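Washing fluffy jumpers without ruining them
Laundry and Clothes Care > Knitwear
Page 1 of 1

calum_l
Every winter I lose at least one jumper to the wash. The last one was a brushed acrylic thing that came out looking like a doormat, all the pile stuck together in lumps. I had it on the 30 degree synthetics cycle with normal liquid. My partner says the machine is the problem and I say it's the detergent. What do other people do with the fuzzy ones? I have four left and I'd like to keep them.

Iwona K
Inside out, in a mesh bag, cold, and the lowest spin your machine has. Mine goes down to 400. I use half the liquid it says on the bottle. Never softener. It coats the fibres and they clump.

hbennani
Softener is fine. I've used Clonora on acrylic for years, a small capful, and the pile stays up. Clumping comes from heat. If you tumble dry acrylic even once on a warm setting the tips of the fibres go hard and you won't get them back.

calum_l
It did go in the dryer. Twenty minutes on low.

hbennani
There you are then.

Iwona K
Low on most dryers is still too hot for that sort of knit. I'd still leave the softener out. My sister and I had the same cardigan from the same shop, she used it and I didn't, and hers was flat by March.

hbennani
One cardigan isn't much to go on. She may have worn it more.

Drying_Rack_Mo
Don't hang them either. A wet jumper on a hanger ends up with shoulders like a coat and sleeves down to your knees. Roll it in a towel, kneel on the towel, unroll it, then lay it flat and pull it into shape. Start at the collar and work down, then do the arms. I use the spare bed with an old quilt on it. 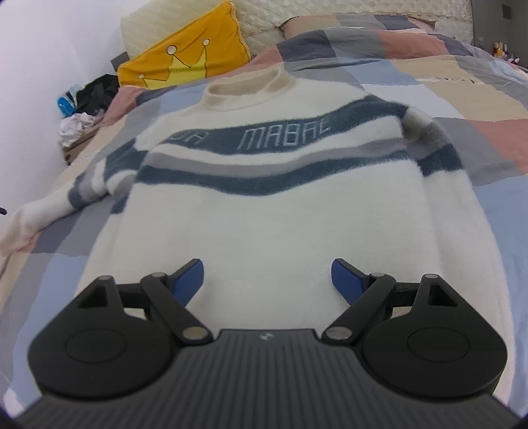 White one with the blue bands, laid out flat.

Do the cuffs last and don't tug them. Turn the whole thing over halfway through or the back stays damp.

calum_l
How long does it take to dry like that? We've no spare bed, it would have to be the airer laid across the bath.

Drying_Rack_Mo
Airer is better, more air underneath. Overnight and most of the next day in my house. Quicker if the heating's on, but keep it off the radiator.

wael_b
Has anyone tried a pet brush on one that's already gone? I got a Curkitz slicker brush for the dog and used it on a grey fleecy pullover that had matted under the arms. Short strokes, dry, one direction. It came up better than I expected but it sheds a lot, so do it outside.

Iwona K
I wouldn't. You're pulling out fibre and it only gets thinner. A soft clothes brush would be kinder.

wael_b
A soft brush did nothing on mine. It was that or the bin.

hbennani
Agree with Wael. If it's already ruined there's no harm in trying.

calum_l
Tried a nail brush on the doormat one this evening as I had nothing else. One sleeve is a bit softer and the front is the same as before. The other four are going in a mesh bag on cold, no dryer. I'll leave the softener out of two of them and put it in with the other two, and post again after a few washes.

Iwona K
Mark which is which inside the label or you'll forget.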